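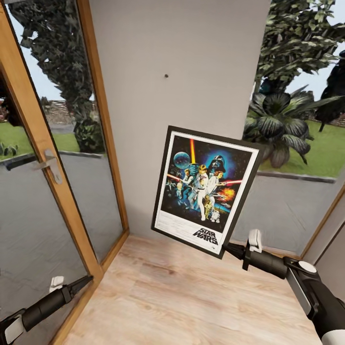 A framed Star Wars poster

About the Clondanico Musical Theatre School

The Clondanico Musical Theatre School offers part-time training in singing, acting and stage movement to young people and adults in Jullville and the neighbouring villages. It was established by Verna Pennington, a former rehearsal pianist, with a single evening class in the upper room of the old corn exchange. The School now occupies the whole of that building and is governed by a board of four trustees, chaired by Anoma Sarkar.

Teaching

Students are admitted from the age of 9. Junior classes meet after school from 4 p.m. and adult classes in the evening. No previous experience is required for entry to the foundation course, which introduces breathing, part-singing and the reading of a vocal score. Those who wish to continue may apply for the repertory course, where work is drawn from operetta, the Broadway musical and new writing for small casts. Entry to this course is by audition, held each June.

Giorgia Orlandini is Head of Voice. Zhiqiang Bai directs the acting programme and is responsible for the annual production. Dance and movement are taught by Ximeng Shen.

Performances

The School presents three productions a year, two in its own studio and one at the Rurix Theatre, whose stage and orchestra pit are made available under a long-standing agreement. Principal roles are double cast wherever the score allows. Students who prefer to remain offstage may train in lighting, wardrobe or stage management and are credited in the programme on equal terms with the company.

The Jiang Library

The School's collection of vocal scores, libretti and band parts exceeds 1,000 items. It is open to current students during teaching hours and to other readers by appointment. Scores may be borrowed for one half-term. Band parts may not be removed from the building.

Fees and bursaries

Fees are payable termly in advance. Bursaries covering part or all of the tuition fee are awarded by the trustees on the basis of household income, and applications are treated in confidence. Forms may be obtained from the School office.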